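Bevside Workroom, Monday walk-round
Sheet 3 of 3: table bay

Rail fixings. Pass. Sheet 2 called them "excellent". They are tight, which is all I'm prepared to say.

Hook bar. Pass with comment. Cable ties are holding it. Quezada tells us this is permanent – I'd like that in writing.

Wall covering. Pass. Brernley claims the pattern "reduces eye strain". I have my doubts, but it isn't a hazard.

Trip points on floor. Pass.

Extinguisher in reach. Pass. Tag dated February.

Cloltetti wipe-down log. Signed 100 percent complete, line 77 included. Not convinced. See next item.

Table surface clean. Fail. Small white specks on the board. A signature is not a wipe-down.

Loose items put away. Fail. Box and soft toy still out on the table. Second time I've written this.
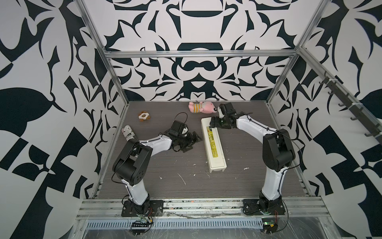
Item 8: table bay, white box and pink stuffed toy, specks on the dark gray board.

Result: 2 fails. Wipe down, clear the table, and have someone other than the signer check it.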